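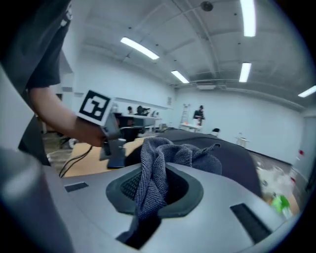
Ragnheiður Nørgaard thought the visitors would learn more from ten minutes of holding the grippers themselves than from an hour of watching, and she wrote as much on the first draft of the visit plan. Her comment changed the schedule. In the draft, visitors were to stand behind a line and watch an operator pack a bag, and then go through to a talk. In the final version the talk was cut to a short introduction and the rest of the time went to work at the tables.

Figure 1. Demonstration work during the open day. First image: view from a hand-held gripper, with a blue-grey microfibre cloth in the gasket-lined opening of a light grey plastic surface and a second, marker-bearing gripper in an operator's hand. Second image, further on in this section: view from head height over the same kind of work, with a backpack and small personal items on the table.

4.2 The open day

The open day was held in February in the Lunness workroom. We had 200 registrations, split into groups that came through from mid-morning until late afternoon. Each group was given 24 minutes. Moataz Saber gave the introduction, and Mostafa Shawky and Meriem Ashour took turns as operator. Hala Hajji kept the notes on which this section is based.

The room was set up much as it is for ordinary recording, with tables and desks spread through it and ordinary ceiling lights. We did not bring in extra lamps or screens. Earlier visits under the Drilance program had used a cleared stage area, and people went away with the idea that the method needed a special room. We wanted them to see it in a place that looked like an office, with other people getting on with their own work at the desks.

The tasks were chosen because everyone already knows how to do them by hand. One group of tasks used cloths and other soft goods. The other used a backpack and the small things people carry in one: a phone, a charger, a bottle, papers. Visitors needed no explanation of the goal, so the operator could talk about the grippers from the start. The usual first question was why a person was doing the job at all when the sign outside said robots. The operator answered that the motions recorded from a person's hands are what the robot is later trained on — the grippers are shaped so that what the person can do with them, a robot arm fitted with the same jaws can also attempt.

Cloth drew the most discussion. A cloth has no fixed shape, and visitors who tried to pick one up by the corner often took two layers where they wanted one. Several asked whether the system could tell the difference. The answer given on the day was that it depends on the view: a camera mounted on the gripper sees the fold at close range but also loses much of it behind the jaws, and a camera higher up sees where the cloth is lying but not how many layers have been caught.
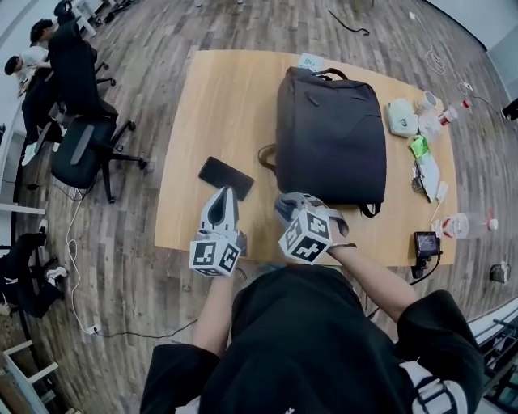 With the backpack tasks the difficulty was of another kind. The bag has straps, a handle and an opening that will not stay open unless something holds it, so one gripper is often tied up while the other does the packing. Operators with practice settle into a habit of steadying with one hand and placing with the other. Visitors did not have that habit, and many of them put both grippers on the same item. We let them carry on, and corrected them only when they asked.

Small flat items gave the most trouble. A phone lying on a bare table leaves very little for a jaw to get under, and people tried sliding it to the edge, tipping it, or pressing down on one end. The slide to the edge was the approach our own operators had been taught. It was pleasing to see visitors come to it on their own, though we did not record how many did.

At the end of each session we handed out a short form and got 95 back. Most of the written comments were about comfort. People with small hands found the grip too wide, and several mentioned the weight on the wrist after a few minutes. Operators had told us the same thing during the Sellano trials, but we had put it down to long shifts and had not acted on it. Hearing it from people who had held the device so briefly made us look again, and the handle was changed before the next round of recording.

The motions recorded by visitors were kept apart from the main set of 500 operator recordings and are not used in any of the results in Section 5. They were uneven in length, and many were broken off partway when the visitor stopped to ask a question. We mention them here because they led directly to two changes in the operator instructions — the wording on steadying the bag, and a new line telling operators to open the jaws fully before approaching cloth.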